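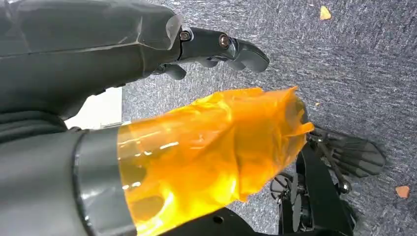
Robot hand up top, other arm wrapped in orange film, linkage gripper on the carpet

Thread: Finger hand or two-pad gripper for small parts?

tkaryee
We have a Lolten hand and a Triken linkage gripper and I have to pick one for a bagging job. Parts are 60 to 80 mm long. The hand needs 200 lines of config before it closes on anything. The gripper needs an open value and a close value. Has anyone run both?
Theophilus Aryee

padwear
Ran both last December. Get the gripper. I did 600 cycles on the same parts bin and dropped fewer with the pads. The hand kept rolling parts off the fingertip.

mossrow
Disagree. Parts roll off when the thumb preset is wrong. Which controller were you on?

padwear
Issahaku, stock firmware.

mossrow
Then that's your problem. Stock firmware closes all the fingers at one speed. Put it on a Terkutier and slow the index down.

tkaryee
I only have the Issahaku. Can the speed be set per finger on it at all?

mossrow
Yes, in the joint table. Set it before you home the hand or it gets overwritten.

padwear
Still a lot of work for a bagging job. One thing on the gripper, look at the pad before you order spares. Mine has ribs running across it, maybe yours too, and small round parts sit between the ribs fine. Flat parts slide.

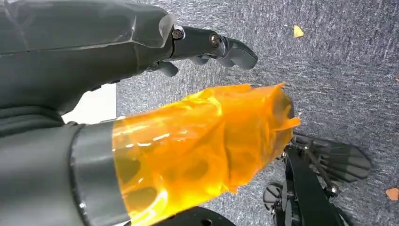 Reply 8: wrist camera placement

gluestick44
Whichever you pick, check what the wrist camera sees. With a view like that the hand takes up the whole upper left, and you won't see a part that is behind the knuckles. I moved my mount outward and lost some reach in tight bins.

tkaryee
Mount is fixed for now. I'll try the joint table on Saturday and post drop counts for both.

padwear
Use the same bin for both or the counts mean nothing.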